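**Fruit sorting** is the household task of separating mixed fruit by kind, size or ripeness before it is stored or served. It is usually done on a table, though any wide, flat surface will do, including a bed protected by a plastic sheet.

## Surface and containers

A thin plastic sheet keeps juice and soil off the bedding. A tray with raised sides stops round fruit from rolling, while vegetables are commonly set apart on plates.
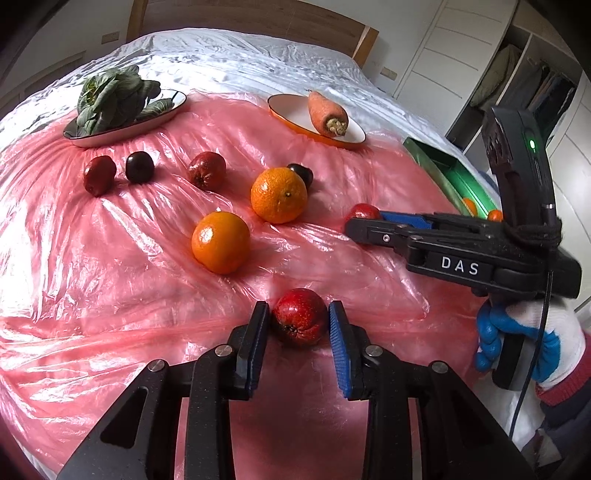
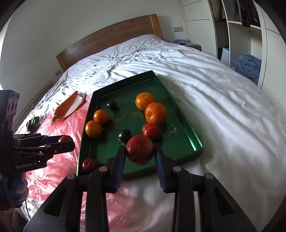
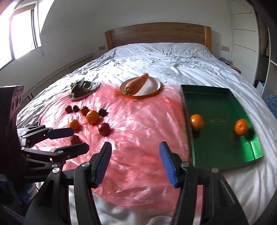
Apples, plums and oranges on a bed, with a carrot kept on its own dish.

## Order of work

Firm, heavy fruit generally goes into the tray first. Plums bruise easily and are added later – never under apples. Apples also give off ethylene, a gas that speeds ripening, so fruit meant to last is moved to separate bowls afterward. Leafy greens are sensitive to the same gas and turn yellow sooner when stored beside apples.

## In home guides

The Kelside household handbook, compiled by Lerato Khumalo, gives sorting four pages and advises a single layer per tray. Thulani Nel's revised edition added a table of storage times for 20 kinds of fruit.

## See also

- Food storage
- Fruit bowl
- Serving tray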